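Robots and chores: where things stand
Category: Home & Workshop Tech
6 min read

Can a machine clear a table yet? Can it fold a towel, load a shelf, wipe down a counter after closing? I have been asking people who build these systems since October, and the answer is usually a list of conditions. It can, if the plates are the ones it has seen before. It can, if you don't mind waiting.

This page collects notes on the ordinary jobs I have looked at so far, at home and on the shop floor. The lines under each heading are short because the jobs are short. Most of them take a person under a minute.

Folding

Towels are close to solved. The Brirkero arm I watched folded 11 hand towels from a basket and got 2 of them wrong, both at the first corner. Shirts are a good deal harder. Sleeves hide under the body of the shirt and the arm spends a long time looking for them. Fitted sheets were not attempted and I did not push the point.

Loading a dishwasher

Mugs and dinner plates go in well. Cutlery is slow. Anything with a long handle tends to get put down, picked up again and put down somewhere else. The people at Prydderch keep a log of failed picks, and wooden spoons are near the top of it.

Serving and clearing food

A plate of food is a harder object than an empty plate. It has to stay level, the food must stay where the cook put it, and the hand has to come in from the side without touching what is on top. Much of the current work starts with a person doing the job using the same kind of gripper the machine will use later, so that the movements can be copied.

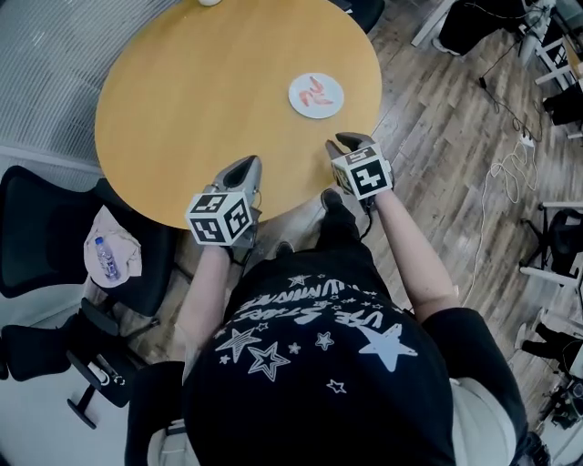

Two hand-held grippers, one round white plate. The patterned white cubes are tracking markers.

Ruby-Lee Hollis, who has done a lot of this sort of work, told me the tiring part is the wrists. You can't feel the plate through the gripper, so you watch it the whole time and move more slowly than you would with your fingers. She also said that you stop noticing the markers after the first hour, but you never stop noticing the cable.

One set of table tasks she worked on ran to 1022 recordings. Of those, 228 were set aside, mostly for small things such as a plate nudged too early or a hand that hesitated halfway. A waiter would not think twice about either. A machine learning from the recording may well pick up the hesitation along with everything else.

Wiping surfaces

A flat counter with nothing on it is easy, and several machines will do it. A counter with a kettle, a toaster and yesterday's post on it is still a job for a person. The Daltonitz wiper goes round objects and leaves a neat dirty ring about each one. Their next version is meant to lift things out of the way first. I haven't seen it do so.

Stocking shelves

Shop work looks better than housework at the moment. Boxes are stiff, they come in known sizes and the shelf is always in the same place. The Elia unit faces up tins and cartons without much help. Bags of crisps and rice give it trouble, and it leaves a gap when it isn't sure, so somebody has to go along afterwards and fill in.

Sweeping up

Robot vacuums have been in homes for years and still get stuck on rug fringes and phone chargers. On shop floors the larger machines do fine once the aisles are clear. Getting the aisles clear takes longer than the sweeping in most of the places I visited, and that part is done by hand.

Making a bed

I saw one attempt. The duvet went on sideways. The pillows were good.

What I would buy

For a house, nothing yet beyond a vacuum. For a small shop, I would look at shelf work first and ask to see it run for a full morning with my own stock. Ask what happens when it drops something. In two of the demonstrations I went to, a person stepped in and picked the item up, and the machine carried on as if it had never had it.

I'll add to this page as I see more. Next on the list are ironing, potato peeling and taking the bins out, which includes a step down from the back door that has already put one maker off.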